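Robots on the packing tables – what changes for the crew?
Posted September 12, 2022 by Tamiru

We pack small mixed orders at a warehouse in Burdale, and in July the company brought in 2 robot arms with hands to help with sorting. I'm excited – I've wanted to see this up close for years! But half my shift is worried about hours, and the older hands think they'll end up babysitting a machine. If your workplace has been through this, what did your day look like afterward?

mallden_packer
We went through it last year and I'd do it again tomorrow. The arm takes the dull reaching in and out of baskets, and I got moved to checking orders and teaching it new items (way more fun than it sounds). On my best shift our table got through 492 orders, and my shoulders felt fine when I clocked out!

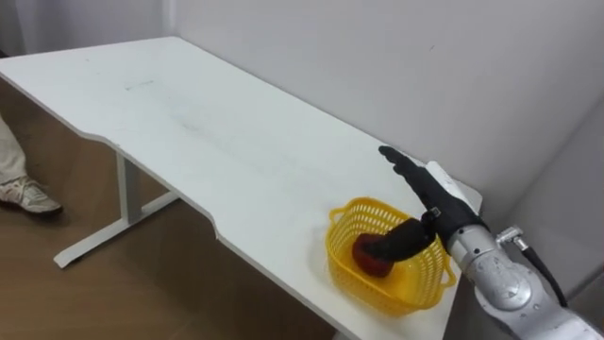 Soft or oddly shaped things are still where people earn their pay. Ask for training time on the clock, 8 hours at least, and get everyone a turn with the controls, even the ones who grumble. Our loudest grumbler now fixes the grip settings for the whole floor. Nobody on my crew lost hours, but we did get that in writing first – so ask early.

Gradance
depends on your boss. ours was good about it, my cousin's wasn't

lunchbreak545
Love this stuff! One small thing: agree on who gets to stop the arm. We lost a week arguing over that, and the answer was anybody standing near it. Also bring snacks to the first training, it runs long.

Last updated: September 2022
Contact us | Copyright Mallden Community Help | Back to top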